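Steltham Robotics Club - Help Desk
Ticket 16: Right gripper drops out during locker task
Status: Closed
Category: Hand-held grippers / tracking
Team: Clurnitz

Problem
We are recording the locker task for our spring project. The left gripper tracks fine. The right one loses its position partway through a run, mostly when the hand goes up to the top row of doors. When it comes back, the path in the replay has jumped sideways. We lost 5 runs to this on Friday and stopped.

Already tried
Restarted the recording laptop. Ran the calibration again, both hands. Wiped the markers on both cubes. Closed the blinds for one run in case it was glare, no change.

Setup
Head camera, one gripper in each hand, standing in front of the lockers. The task is to take hold of a recessed handle and pull the door open. Keys stay in the locks.

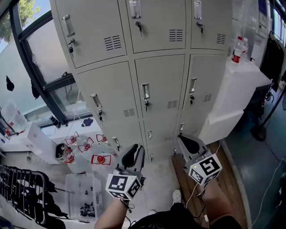

Start position for the locker task, both cubes in view.

Reply from help desk
Please send the log from one bad run and one good one. Also check whether the drops come at the same point in the reach. If the cube turns away from the camera you will get a short gap, and that is normal. A jump after the gap is a different fault.

Reply from team
Logs are in the Clurnitz folder. We did 4 slow reaches to the top row and it dropped on 2 of them. Both times the wrist was straight and the cube was facing us. Lower row was fine every time.

Reply from help desk
The log for the bad run shows the gripper itself disconnecting, so the camera is not the cause. Look at the cable on the right gripper. Reaching high may be pulling on the plug. Swap in a spare from the Alexiou drawer and leave more slack at the elbow - tape it to the sleeve if you have to.

Reply from team
Changed the cable and taped it at the elbow. 16 runs on the top row with no drops. The old cable cuts out if you bend it near the plug, so we put it in the repair box with a label.

Resolution
Bad cable, replaced. The runs from Friday are marked as unusable and should stay out of the training set. Spare cables are down to 2, order request sent.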